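Changing the Guest Room Over from Winter to Spring

February is the month in which our household reviews its bedding. The practice began in the first year we lived in Botthorpe, when the guest room was in use for most of the winter and nothing in the linen cupboard matched anything else. It has continued every year, and several readers have asked for a full account of it.

The review starts with the cupboard itself. All items are removed, including those at the back, and each is placed with others of its size. Sheets that no longer fit a mattress in the house are set aside. My sister-in-law, Natália Calado, takes these for dust covers, and she is always glad to have them. Pillowcases without a partner are kept for one further year and then released.

Thread count

Readers write to me on this subject more than any other. Ansel Kasprzak wrote last month to ask whether a sheet advertised at 1,000 threads was worth the price. My view is that it is seldom so. The most comfortable sheet we own is a plain cotton percale bought from Hutchins before the shop moved, and it makes no claims of any kind on its label. The heaviest set in the house was a wedding present. It takes two full cycles to dry and is consequently brought out for Lucinda Szabo and her husband, who feel the cold.

Color

For spring I prefer quiet colors on the bed, with a single stronger one laid over them. Blue has served us well. It is forgiving of repeated washing, and it sits comfortably beside the old curtains, which will not be replaced this year.

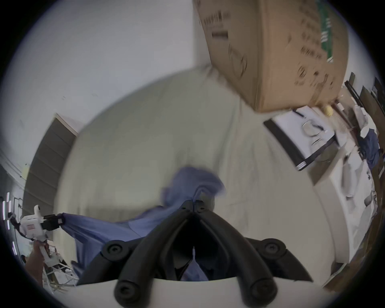
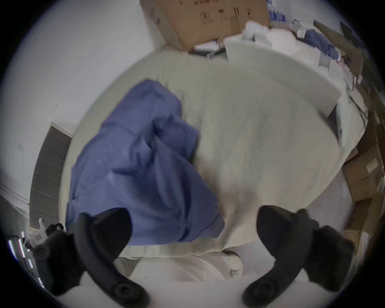

Washing and storage

New cotton is washed once before use, in warm water and without softener. Softener leaves a coating on the fibers, and after a season the sheets feel slick and take up less moisture. Older cotton may be washed warmer. I dry on the line whenever the weather permits — in Botthorpe this means from April onward — and finish indoors on the rack.

Wool blankets are aired for a full afternoon, brushed, and put away in cotton bags. Plastic boxes were tried and abandoned after the Mulora blanket came out smelling of the box. Cedar blocks are sanded lightly each year to bring back the scent.

Fitted sheets remain a matter of some disagreement in this house. Paloma Castellanos once taught me to tuck the corners into one another and fold the whole into thirds, and I do so still. My husband rolls his. Both methods are accepted, provided the shelf is kept clear for towels.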